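### 3.2 Objects standing along the walls

The second part of the study deals with the things that people put along the walls of shared work rooms. We had expected that most of these things would be pieces of furniture which were bought for the room. In the Flokunden building this was true only for the larger rooms. In the smaller ones, the wall zone was mainly filled with objects that had been brought from another place and then stayed: heaters, folded screens, spare chairs, boxes with paper. Yordanov, who made the first visits in March, used the word "settled" for such objects, and we keep this word in the present paper.

An object was noted as settled when two conditions were met. First, it could be moved by one person without tools. Second, it stood in the same place, or less than 20 cm from it, at both visits. Objects with wheels were included. This decision was discussed for a long time between the authors, as a thing on wheels is made to be moved and one may argue that its place has no meaning. However, the notes from the Toltus rooms show that wheeled objects changed their place even less often than chairs. People rolled them to the wall once and after that they walked around them.

Fixed safety equipment makes a special case. A fire cabinet is not settled in our sense, and the users of the room did not choose its position. But it has a strong influence on what is placed beside it. The users whom we asked knew well that the cabinet must remain free in front, and many of them kept this rule. At the sides of the cabinet the rule was less clear to them – some left a wide gap, others used the wall right up to the metal edge. In the Steinbach rooms we found both habits on the same corridor.

The floor finish and the lower part of the wall were also written down for every room. A light floor with a dark baseboard gives a sharp line, and it was easier for us to judge on such a floor if an object was standing parallel to the wall or turned a little. With dark carpet we had to use the measuring tape almost every time.

Figure 4 belongs to the group of rooms with a light wood-grain floor. The heater has a caster wheel and a perforated front panel, and the red cabinet for fire equipment is to the right of it, against the gray wall. In our coding the heater is therefore a movable object and the cabinet a fixed one, and the pair is entered as "mixed neighbors."
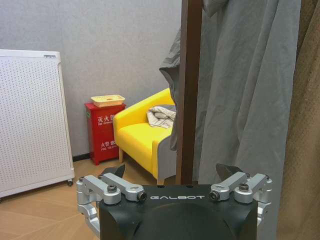 **Figure 4.** White panel heater and red fire-equipment cabinet at a textured gray wall with black baseboard.

### 3.3 Reasons given by the users

After the second visit we asked the users of each room why the settled objects were in their places. The answers were short. The most frequent one was that the object "was already there," and this was said also by persons who had worked in the room longer than the object. For heaters, the position of the socket was mentioned often, and in the Judwood rooms it was the only reason given. Screens and boxes were explained by lack of space in the storage room. We did not correct the answers or compare them with the purchase lists, which were available to us only for a part of the building.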